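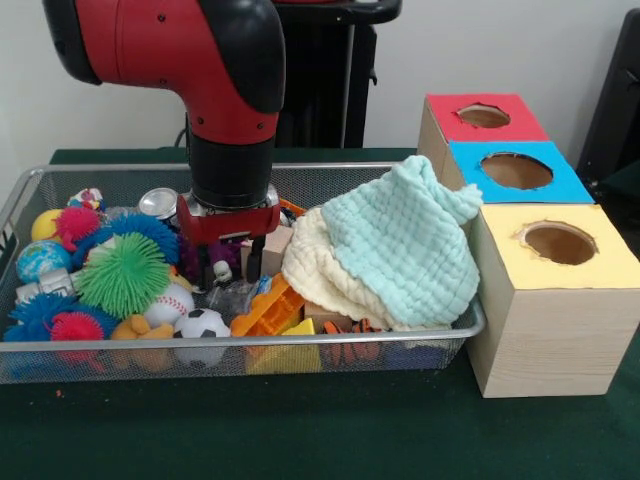

Yakubu Ajayi wrote in to ask whether loan rules have to be set before the first toy goes on the list, or whether they can be filled in later. Set them first. Samis copies the loan rules onto each record at the moment you save it, and changing the rules afterward does not change records that already exist.

Section 3. Building Your Toy List

Posted 5/25/25 by the Beltside guide team
10 shares

This section covers loan rules, item records, mixed lots, parts, and labels. It assumes you have installed Samis on the desk computer and made a login for each person who will work the desk. If you are moving a list over from Isport, read "Bringing in an Isport list" at the end of the section before you enter anything by hand.

Setting the loan rules

1. Open Settings and choose Loan Rules.
2. Type the loan period in days. The starting value is 10.
3. Choose whether a borrower can renew. If you choose Yes, type how many times.
4. Choose Deposit or No Deposit. If you choose Deposit, type the amount.
5. Choose what happens when an item is late. "Hold account" stops the borrower from taking anything else until the item is back. "Notice only" sends a message and does nothing more.
6. Press Save.

Note: Closed days are not taken out of the loan period unless you mark them on the calendar. If your library shuts for a week in October, mark that week before the month begins. Loans that are already out keep their old due dates.

Caution: Do not use Reset on the Loan Rules page to undo a typing mistake. Reset puts every value on the page back to its starting value, including the deposit. Use Cancel.

Adding a single item

1. Press New Item on the main screen.
2. Type a name. Use the word a parent would use at the desk. "Stacking cups" is easier to find than a catalog title.
3. Choose a category. You can leave this as Unsorted and come back to it.
4. Choose an age group. Go by the maker's packaging where you still have it.
5. Type the condition: New, Good, Worn, or Repair.
6. Type a shelf code. Samis accepts up to three letters followed by a number.
7. Press Save. The item number appears in the corner of the record.

The item number cannot be edited. If you save a record by mistake, mark it Withdrawn. The number stays used, and the next item takes the one after it. Gaps in the numbers on your shelf are normal and do not affect reports.

You can search by name, number, or shelf code. Search looks at the beginning of each word, so "puzz" will find puzzles but "zle" will not.

Note: The color field is optional, and most libraries skip it. It is useful for items that come in sets of the same shape, where the desk may need to know which one went out.

Entering a mixed lot

Donations often come in as a box or a bag with many kinds of things together. You can enter the whole thing as a mixed lot on the day it comes in and break it up when you have time. A mixed lot has an item number but cannot be loaned.
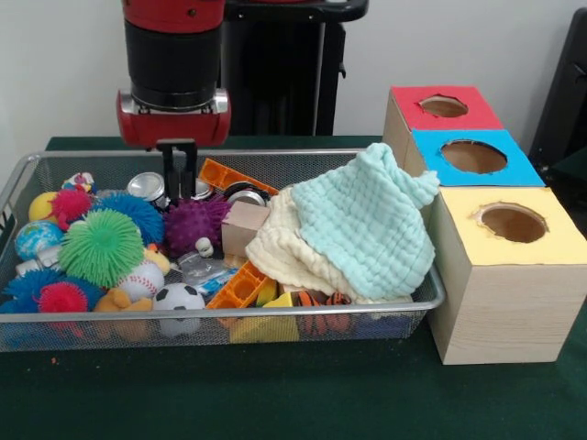
A mixed lot record has one description box, and it is worth writing two plain lines in it before you press Save. Name the container first, then whatever will be hardest to place in a category. For a rectangular wire basket heaped with toys, that could be "wire basket, spiky balls, one metal can," because the balls will go straight to Sensory and the can will need a decision. Leave out the ordinary pieces. They will get their own records when the lot is split.

1. Press New Item, then choose Mixed Lot at the top of the form.
2. Type the description.
3. Type the donor's name, or leave it blank. Blank prints as "Gift" on the thank-you slip.
4. Choose a holding place. This is separate from the shelf code and does not show on the public list.
5. Press Save and print the lot label.
6. Fasten the label to the container. Keep it with the container until the lot is closed.

To split a lot:

1. Open the lot record and press Split.
2. Enter each item as described under "Adding a single item." The donor's name is carried over for you.
3. For things you do not plan to keep, press Discard and choose a reason. Household objects that came in with the toys go under "Not a toy."
4. When the last thing has been dealt with, press Close Lot.

You do not have to finish a split in one sitting. Samis keeps the lot open and shows it on the main screen with a yellow flag. Two people should not split the same lot from two computers at the same time — the second one to save will get an error and will have to enter that item again.

Caution: Anything going to an age group under three must pass your own small-parts check before it is put on a shelf. Samis has a box for recording that the check was done. It does not do the check, and it will let you save the record with the box empty.

Items with parts

Many toys are made of pieces that leave and come back together. Samis handles these with a parts list. The desk sees the list on the screen at checkout and again at return, and the borrower gets a printed copy if you have turned on printed slips.

1. Open the item record and choose the Parts tab.
2. Press Add Part.
3. Type a short name and a quantity.
4. Mark the part Needed or Extra. If a Needed part is missing at return, the item goes to Repair and cannot be loaned. If an Extra part is missing, the item goes back to the shelf with a note.
5. Repeat for each kind of part.
6. Press Save.

Identical pieces go on one line. A bag of wooden blocks in one size needs one line with a quantity, and a bag with two sizes needs two. Instructions count as a part. So does the carrying bag, if you want it back.

Deciding what is a part and what is an item

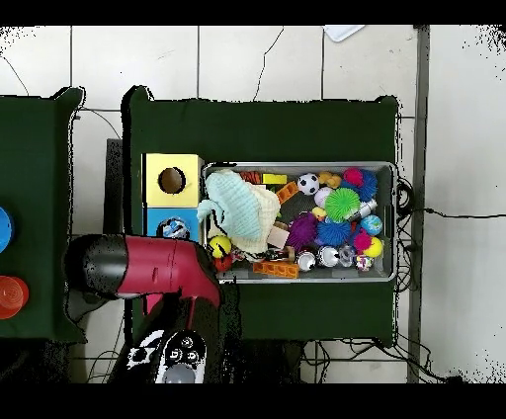

The usual test is whether you would lend the thing alone. If you would, make it an item. If it makes no sense without the rest, make it a part. How things are stored has no bearing on it, and neither does stacking: the yellow box with the round hole in its top and the blue box beneath it could be two items that happen to share a spot, or two parts of one set, and only your desk can say which. Look inside anything with an opening before you save. The small blue-and-white toy showing in the blue box's opening needs a line somewhere, even if that line turns out to belong to a different record. Cloth pieces are the other thing that gets missed. Blankets and covers should be listed by what they are, with the washing note filled in.

If you change your mind later, open the record and press Make Part or Make Item. The loan history stays with the original number.

Note: A part cannot have parts of its own. If you find yourself wanting this, make the larger piece a separate item and use the Goes With field to link the two. Linked items show a reminder at checkout but can be loaned separately.

Printing labels

Samis prints to any label printer the computer already knows about. The steps below are for the Danladi label printer sold with the Beltside desk kit.

1. Load the roll with the labels facing up and close the lid.
2. Turn the printer on and wait for the light to stop blinking.
3. In Samis, choose Print, then Labels.
4. Choose Unprinted Only to print labels for new records.
5. Print a single test label and try it with the scanner.
6. Press Print All.

A full roll holds 400 labels. Samis does not know how much of the roll is left, so if the printer stops partway through, load a new roll and press Resume. Pressing Print All again will start from the first label.

Put the label on a flat, hard surface where you can. Rubber toys and anything with a bumpy surface will not hold a label, and the same is true of knitted or woven cloth. For these, use a hang tag or put the label on the storage bag. Wipe plastic with a dry cloth first. Do not put a label over a battery door, a maker's age warning, or a vent.

Caution: The print head gets hot during long jobs. Wait a few minutes before you open the lid to clear a jam.

Bringing in an Isport list

1. In Isport, save the list as a text file with commas.
2. In Samis, choose Settings, then Import.
3. Choose the file. Samis shows the first lines in a preview.
4. Match each Isport column to a Samis field. Columns you do not match are dropped.
5. Press Import.

Isport keeps parts in the same column as notes, so they arrive as notes and must be entered again by hand. Deposits are not brought over. Items on loan come in as Available, and for that reason we suggest doing the import on a closed day and checking the loans in the old list against the shelves the same day.

If the import stops with error 146, one of the item names is blank. The message gives the line number. Fill in a name in the file, save it, and start the import again — nothing from the first try will have been kept, so you will not get doubles.

Section 4 covers borrower accounts and checkout.

3 comments
Contact Beltside support | © Beltside | Back to top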